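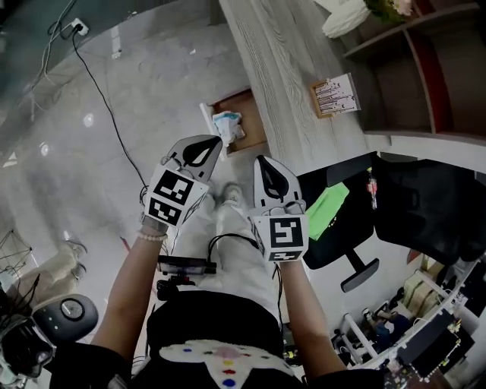

Section 4. Setting Up a Joint Observance in the Torby Hall Booking System

4.1 Before you begin

Use this section when two or more congregations will share the hall for a common service, meal or day of prayer. Single-congregation bookings are covered in Section 3.

The person entering the booking must hold Coordinator access. Readers and Door Stewards can view a joint observance but cannot create one. To request Coordinator access, write to Thoa Ninh at the Rumell Interfaith Office and include the name of the congregation you represent.

Each participating congregation must already be listed in the directory. A congregation that has changed its name or its meeting place within the year should have its entry corrected first.

4.2 Creating the observance

1. Sign in and select Calendar, then New Observance.
2. In the Type field, choose Joint. The form will expand to show a second panel headed Participants.
3. Enter a title that every participant has agreed to. The title appears on the public notice board in the entrance and cannot be edited after approval.
4. Add each congregation from the directory. The first one entered is treated as the host and receives all correspondence.
5. Enter the start and end times. Include time for washing, robing, seating and the removal of shoes where these apply.
6. Select the rooms required. The main hall seats 100. The Khương Room seats 49 and may be reserved separately for quiet prayer.
7. Select Save as Draft.

Note: A draft holds the rooms until noon on the following Monday. After that time the rooms are released and the draft must be submitted again.

4.3 Recording religious requirements

1. Open the draft and select Requirements.
2. For each congregation, complete the fields for diet, seating, direction of prayer, music and images. Enter "None" where there is no requirement. A blank field will stop the form from being submitted.
3. If a meal is planned, attach the menu and the name of the kitchen lead.
4. If two requirements conflict, select Refer. The form will pass to Vinh Hoàng, who will contact both congregations before the booking proceeds.

Caution: Do not enter the names of individual worshipers in the Requirements panel. It can be read by all participating congregations. Private matters, including health and mobility needs, belong in the Confidential Notes field.

4.4 Submitting for approval

1. Ask a representative of each congregation to sign in and select Confirm. At least 2 representatives must confirm before the Submit button becomes active.
2. Select Submit. A reference number will be displayed, such as 3559.
3. Write down the reference number. It will be needed for any change and for collecting the keys from the Diken Street desk.

Note: Bookings for December are reviewed in a single group at the end of October, and no decision will be issued earlier.

4.5 Changes and cancellations

Changes to times or rooms may be made by the host congregation until the booking is approved. After approval, send the reference number and the requested change to Khang Lục in writing.

If a congregation withdraws, the host must remove it from the Participants panel and ask those remaining to confirm again. Where only one congregation remains, cancel the observance and make a new booking under Section 3.

Caution: Cancelling an observance also deletes its Requirements panel. Print a copy beforehand if the event is to be held at a later time.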